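Speaker notes – Retudex hand-held gripper kit, two months in
Wed 31 August, the Prolwood meetup

(Wait for the door to close. Water. Clicker is the one with tape on it.)

Hi everybody, thanks for staying past lunch! I'm going to talk about the Retudex kit, the pair of hand-held grippers you rent along with the upload service, and whether I think it's worth the money for a small shop like ours. I paid the normal price, I don't get anything from them, and they haven't seen these notes.

Quick show of hands: who has tried to teach a robot arm anything with cloth in it? Okay. Keep your hand up if it went well. (Pause, let them look at each other.)

So, what you get. Two grippers, one for each hand, a charger, a carry case that's a bit too tight, and a login. You do the task yourself with the grippers, the recordings go up overnight, and Retudex sends back a cleaned set you can train on. We wanted it for our towel and sheet project, the one I showed as a sketch last time, on the Escobar arms.

Setup took me about 40 minutes the first time. Most of that was the login. The pairing screen asks for left and right and doesn't tell you if it means your left or the gripper's left, so do yourself a favor and put a sticker on one.

(Next slide. Let it sit a second before talking.)

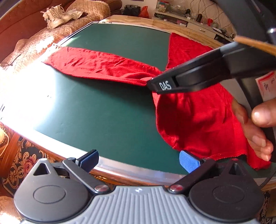 Red cloth on the green table, with a fold held in the fingertip.

I want to talk about that pinch. Cloth is where cheap grippers give up on you – the fingers close, you feel like you've got it, and you've got air. With these I could go in with the tip and take a small fold, and I could feel through the handle that something was there. I won't say it's as good as fingers. It's a lot better than the Dutov set we had last year, which I ended up lending out and never asked to have back.

Also, notice it's a room with a bed in it. You don't need a lab! I've worked on a kitchen counter and on an ironing board (don't, it wobbles). The one thing I'd watch is sun. If you've got strong light coming across the table, pull a curtain before you start a long session.

Now the numbers, for the people who came for numbers. We sent up 1,771 clips. The cleaned set comes back with a reason next to every clip they threw out, and I love that part. Mine mostly said I moved too fast. Fair!

Things I don't like:
The handle gets tiring. I take a break between batches now and I still feel it in my thumb.
Support answers by email only, and slowly.
The carry case. I already complained about the case.
You can't pause the rental, so don't start it the week before your vacation like I did.

Would I rent it again? Yes, for cloth. For boxes and bottles I'd stay with what you've got.

(If there's time: pass the grippers around, right-hand one first, the left needs charging. If not, go straight to questions and tell people I'll be by the coffee.)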